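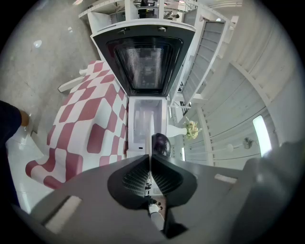 Do I have to number every box on the council ballot?

Posted by plusasham_newbie, March 26, 2018

Hi all, hoping someone here follows council elections more closely than I do. We moved from Collet to Plusasham last year and I've just had a flyer saying there's a by-election for our ward in July. Back in Collet we had one councillor per ward and you ticked a name, done. The flyer for this one says two vacancies, "optional preferential", and then a whole lot of small print about exhausted votes that I've read three times and still can't follow.

My questions, sorry there's a few. If I only like one candidate, can I put a 1 next to them and leave the rest blank, or does that make my vote informal? If I do number more of them, does giving my neighbour's candidate a 3 hurt the person I put first? And what does it mean for a vote to "exhaust"? It sounds like it goes in the bin, and I'd rather mine didn't – I'm giving up my Saturday sleep-in energy for this, whenever it turns out to be held.

My partner reckons you should only ever number one so you don't "help the others". His mum says number the lot. I'd love to go back to both of them with a proper answer.

Replies

ballotbore
Oh good, one of these! I've handed out how-to-vote cards in Clorkstead for more elections than I care to admit, and our ward switched to the same system a while back, so I'll have a go.

If the paper says optional preferential, then a single 1 and nothing else is a formal vote. It gets counted. Do read the instructions printed at the top of the paper on the day though, as a flyer in the letterbox isn't the last word, and some two-vacancy ballots want you to number at least as many boxes as there are seats. If yours says "number at least two", a lone 1 could end up in the informal pile.

Now your neighbour's candidate. Under the method we use in Clorkstead (quota counting, and I'd expect yours is the same with two seats going), a 3 can't hurt your 1. Nobody looks at your lower preferences while your first choice still needs your vote. They only come into play if your first choice is knocked out, or gets elected with votes to spare, and in that second case a slice of the vote's value moves along to your next choice. So your partner's idea that you're helping the others at the expense of your favourite isn't right, I'm afraid. You can tell him his mother wins.

The quota bit goes like this. Take the formal votes, divide by one more than the number of seats, drop any fraction and add one. Say there are 4,000 formal votes and two seats. Divide by three, drop the fraction, and you get 1,333, plus one is 1,334. Anyone who reaches that is in. Say your candidate has 900 and gets excluded. All 900 papers are looked at again and go to whoever is next on each one. If a paper has no next number on it, it's exhausted – set aside for the rest of the count. It did get counted, it just can't help decide who gets the last seat.

In our last one the final two were separated by 84 votes, and 1,174 papers had exhausted by then! I was scrutineering and I still think about it. Plenty of those people would have had a view on which of the two they could put up with, and they'd left it blank.

So my habit is to keep numbering until I really can't tell the remaining ones apart, then stop. If there's someone you can't stand, put them last or leave them off.

Plellorik_Pete
just number them all mate, takes ten seconds. we have to do every box here in Plellorik anyway or it doesn't count

tea_and_minutes
Agree with most of what ballotbore wrote, with one thing to add. Check whether your enrolment has moved across from Collet. When I moved I'd changed my licence and the power and everything else and completely forgot the roll, and I was turned away from a council vote I'd actually done my homework for (very annoying, entirely my own fault). The roll closes a fair while before voting, so I'd ring the council office now and ask for the date. They can also tell you if it's postal or in person, and whether two boxes is the minimum.

Also, if you make a mess of the paper in the booth, take it back to the desk and ask for a new one. Don't scribble over the numbers and hope. I've seen papers at a count with two 2s on them. At ours, the 1 was still good and everything after it was ignored, so the voter lost the preferences they'd bothered to write.

plusasham_newbie
Thanks so much, this is heaps clearer than the flyer. Rang the council at lunch and we're both still on the roll in Collet, so that's tonight's job. They're posting me the candidate booklet once nominations close.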